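### 3.2 Planning the equipment budget

We were keen to start with two arms right away, and the first purchase reflected that. The Flivow budget covered one bimanual station, and we set aside 8 percent of it for fingertips. That share was far too small! Thin plastic is a wonderful test material – cheap, light, different on every trial – but it asks a lot of a gripper, and we wanted room to try several finger shapes.

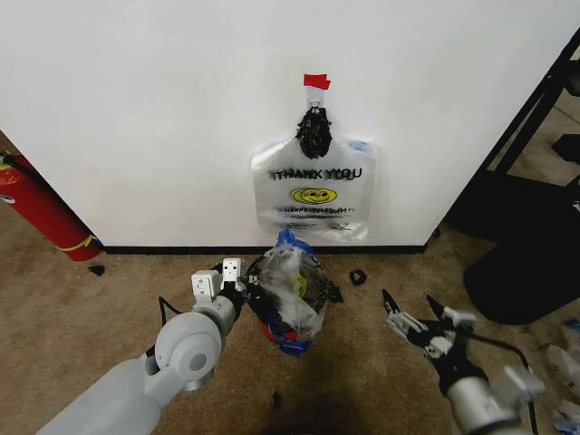

**Figure 2.** Bag station at the Emcombe site. A "THANK YOU" bag hangs on the wall over a pile of clear plastic bags, with one gripper on each side of the pile.

For the second round we planned the other way around. We listed the tasks first, priced the end effectors each would need, and only then asked what was left for arms. Following the Malinowski cost sheet, we also gave spare cables their own line. Bags came to almost nothing: a carton of 80 lasted until February. The revised plan puts up to 89 percent of new spending into parts that can be swapped by hand, and we are excited to see how it holds up at the Fulik site, where floor space is tighter.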